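Sorting and Storing Fresh Food in a Shared Student Room
Project report, Household Studies course, second term
Group Inau

1. Why we chose this subject

In our student house there are many small rooms and one kitchen on the ground floor. The kitchen is closed for cleaning every evening, and the shelves in the fridge are narrow. For this reason many students carry their shopping to their own room and sort it there. Our group wanted to know how much fruit and vegetables are thrown away in one month, and if a simple way of sorting could make this smaller.

2. How we worked

We asked 30 students to keep a paper list of what they bought and what they put in the bin. The lists were collected in December by Rogério Tavares, who also made the tables for this report. We received 2 lists without any weights, and we did not use them in the results.

For the practical part we chose one bedroom on the upper floor. The sorting was done on the bed, and a plastic sheet was put under the food to protect the duvet. Each round of sorting had a limit of 45 minutes, including the time for putting everything away.

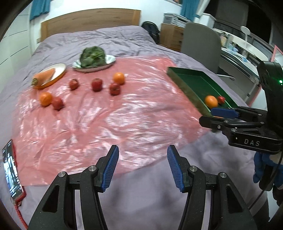
Our method of sorting has three groups. The first group is for food which must be eaten soon, mainly leaves. The second group is for food which can wait some days, and the third is for food which can stay outside the fridge. At the beginning we wanted to use boxes with lids, but they were expensive, so we took plates and a tray. The dark green leaves have their own oval plate, and the carrot with its green top is on the round one. We think raised sides, as on the green tray, are useful for oranges and tomatoes, which roll easily on a soft bed. A flat plate is better for leaves, because they can be spread out and checked.

3. Results

The students wrote down 130 pieces of food as thrown away. Leafy vegetables were the largest part, and tomatoes came after them. Oranges were almost never in the lists. Several students wrote that they forgot the leaves at the bottom of the shopping bag. In the rooms where the food was sorted on the same day, the lists were shorter, but we cannot say that the sorting is the only reason. Some of these students also cook more often.

4. Problems

The bed is a large surface, but it is soft, and the plates do not stand very firmly on it. The plastic sheet makes folds and must be pulled flat again. We also did not measure the temperature of the rooms, and this was a mistake, as the rooms on the south side are warmer.

5. Further work

We would like to repeat the lists in a warmer month and to test a folding table in place of the bed. The Teixeira house has agreed to take part with its own students. Their kitchen stays open in the evening, so we can compare the two houses.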